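Gumamdale (character project)

Gumamdale was a shared-world drawing project for original characters, run by hobby artists on the art site Garenance. Members designed a character who lived in the town of Gumamdale, entered this character by means of an application sheet, and afterwards drew short comics and single pictures in which the characters of different members met each other. The project was known for its slow pace, for its strict rules about the borrowing of characters, and for the custom of hiding small references in the background of pictures. It stopped accepting new characters on December 9, 2019. The gallery can still be read.

Background

Groups for original characters, usually shortened to OC groups, were a common form of activity on Garenance from the early days of the site. Most of them were tournaments. Two artists were paired, each drew a comic in which their character defeated the other, and the visitors voted. Tournaments brought many readers, but they also had the effect that a large part of the artists had to leave after the first round, often with a character they had only begun to know.

Gumamdale was started by former participants of such a tournament, who wished to go on drawing their characters after they had lost. The first text of the group described it as "a place where the losers can rent a room". The sentence stayed on the front page for a long time and gave the members their nickname, the lodgers. There was no voting and no elimination. A character could leave the town only when its owner wanted this.

The name has no meaning in any language, according to the group's own list of frequent questions. It was made by combining syllables from the names of characters who had lost in the same round.

Setting

The town lies in a valley which the railway reaches but does not leave. Trains arrive, and members were free to decide what their character thought about this. The technical level was left open on purpose. In one comic a character sends a letter with a pigeon, in the next one somebody repairs a television, and the rules said only that neither should be surprised by the other.

The most used places were the boarding house, the station buffet, the covered market and the bathing place behind the mill. The boarding house appears in almost every early comic, because the application required a picture of the character's room. Members who did not like to draw interiors were allowed to hand in a view of the door from the corridor. This was used so often that the corridor became a place of its own, with an agreed wallpaper and an agreed stain on the ceiling.

There was no main story. Several attempts were made to begin one, among them a flood and a missing station master, but each of them faded after a few weeks. The station master was later drawn in the background of other pictures, usually asleep.

Application and rules

An application consisted of 3 parts: a full-length drawing of the character, the picture of the room, and a written text of no more than 1,000 words. The limit for the text was introduced after the first intake, in which several applicants had sent in whole novels. Later applicants were told that everything above the limit would not be read, and the moderators appear to have followed this quite exactly. One well-known character has a biography that ends in the middle of his childhood, and his owner decided to treat everything after this point as unknown also to him.

Every member could hold at most 2 characters. A second one was given only after the first had appeared in a comic by somebody else.

The rules about borrowing were the longest part of the guidelines. Each sheet had a small table in which the owner marked what other members might do with the character. The usual entries were:

May be drawn in the background without asking
May speak without asking
May be injured after asking
May fall in love after asking
May not have a haircut

The last entry was first written as a joke by one member, but others copied it, and in the end it was included in the official sheet. Disagreements about it are recorded in the group's journal. In one case a character was drawn with a shorter fringe, and the artist defended this as perspective.

Mature content was permitted in the texts only by suggestion. Many characters came from older, more adult stories that had been given up, and the guidelines asked the owners to leave the details of this past outside the town. The result was a particular style of dialogue, where the characters refer all the time to things which are never explained.

Drawing style and tools

There was no common style. Most members worked in a manner influenced by manga, with screen tones and black-and-white pages, while the single pictures were mostly in colour. A smaller number drew with pencil on paper and photographed the pages, and the group was friendly to this. The guidelines asked only that the writing in the speech balloons could be read.

Of the members who worked digitally, a large part used Veltex, a simple drawing program which was given away with graphics tablets. Veltex had few brushes and a known fault in its fill tool, which left a thin white line along the inside of outlines. In the galleries of other groups this line was seen as the sign of a beginner. In Gumamdale it was adopted as the light of the town, and some artists who had moved to better programs added it by hand.

A shared file of backgrounds was kept for members who had difficulties with buildings. It contained the market from both ends, the station buffet, and the corridor already mentioned. The stairs of the boarding house were also planned, but the version that was uploaded had one flight too many, so that the house had a floor which could be reached but was not visible from the street. The error was kept, and three characters moved in.

Background references

Many members put posters, book covers and shop signs into their pictures which referred to the characters or unfinished comics of other members. The practice began as a way to fill empty walls. Later it was understood as a form of greeting: a new member could expect to find their character on a poster in somebody's picture within the first weeks, mostly as the singer of a band or as a person wanted by the police.

Readers collected these references in the comments. Because the artists did not always confirm them, some are still disputed. The longest discussion concerns a jar in the kitchen of the boarding house, which may or may not show the face of a character who had left the town.

Printed edition

A printed selection was published in November, in the last full autumn of the project, by Huỳnh, a small press for comics by hobby artists. It had a run of 1,020 copies. The odd number came from the printer's offer and has no other meaning. The book contains the comics of the first two intakes, the plan of the town, and an appendix with rooms. Owners who could not be reached had their characters replaced by a grey outline, as the rules about borrowing required, and in one market picture the outlines are in the majority.

The reception among readers on Garenance was good, although some criticised that the background references were too small to be recognised in print. A second volume was announced but did not appear.

Closing and later use

The moderators gave lack of time as the reason for closing. Existing members were allowed to continue, and a few still upload pictures, mainly of the bathing place, which needs little perspective. The rules remain in force, and requests to borrow a character are answered – sometimes after many months.

Several later groups took over the borrowing table, with or without the entry about the haircut. The form of the room picture as part of an application has also spread, and on Garenance it is now usual in groups which have no connection to the town.

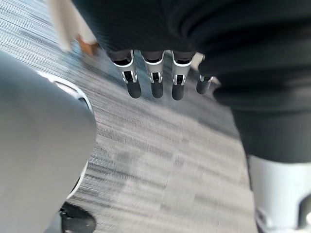
More than 1,000 words

See also: Application sheet (original characters); OC tournament; Shared world; Screen tone; Cameo (comics)

Categories: Online art communities; Original character groups; Projects hosted on Garenance; Fictional towns

The spelling Gumam Dale, found in some early journals, redirects to this article.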